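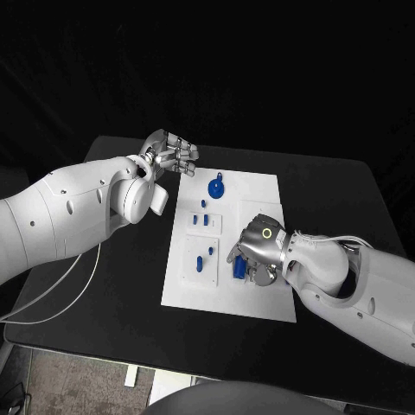 P. Deng
Technical Editor, Plendell Parts Library

Zesska blue parts and layout sheet: frequently asked questions
Last updated Apr 11, 2022

What is the layout sheet for?
It marks the working area and gives the blue parts a plain background. Parts are set out on it before a task, checked against the card, and returned to it before packing. It has no printed positions. The card sets the order.

Which way round does the sheet go?
Long side running toward the back of the table, as in the photo. The cards are drawn for this orientation. If the table is too shallow, turn both the sheet and the card.

Does the table have to be black?
No. We use black because the edges of the white sheet are easy to find against it. A pale bench works, but the sheet boundary is harder to judge and parts get placed over the line. Avoid blue cloths.

How big is the sheet?
The short side is 307 mm. Replacement sheets cut from ordinary white board are fine if they lie flat. Do not laminate them - small pegs slide on a glossy surface.

What do the names on the card refer to?
"Cap" is the disc-shaped part with the raised knob or loop on top. "Peg" is the small upright part. "Cylinder" is the cylindrical block. Older cards from Zometti call the cap a "lid". It is the same part.

Where does the cap go?
Near the top edge of the sheet, knob up. Pegs stand below it. Leave a finger's width between neighbouring parts so that one can be lifted without knocking the next.

The peg will not stay upright. Is it faulty?
Usually not. Check the base for moulding flash and trim it with a sharp knife. Check that the sheet is not curled at that point. If the peg still tips on a flat surface, set it aside and ask for a replacement.

How should the cylinder be picked up?
By the sides, with the fingers closed around it. Lift it clear of the sheet before moving it across. Dragging it leaves marks on the board and tends to take a peg with it.

Can parts from different sets be mixed?
Only within the same series. The series number is on the box label. Series 2 caps are slightly wider than the earlier ones and will not sit in the older trays. There are 92 shapes in the full catalogue, and several differ only in height, so compare them side by side.

How are the parts cleaned?
Lukewarm water and a drop of dish soap. Dry with a soft cloth. No solvents, and no dishwasher - the caps warp. Wipe the sheet with a dry cloth only.

A part is missing on return. What happens?
Write the part name and series on the return slip and leave it in the box. We replace single parts from stock. Please do not substitute something of a similar shape.

When will the larger trays be available?
May. Existing loans will not be swapped automatically, so add a note to your next booking if you want one.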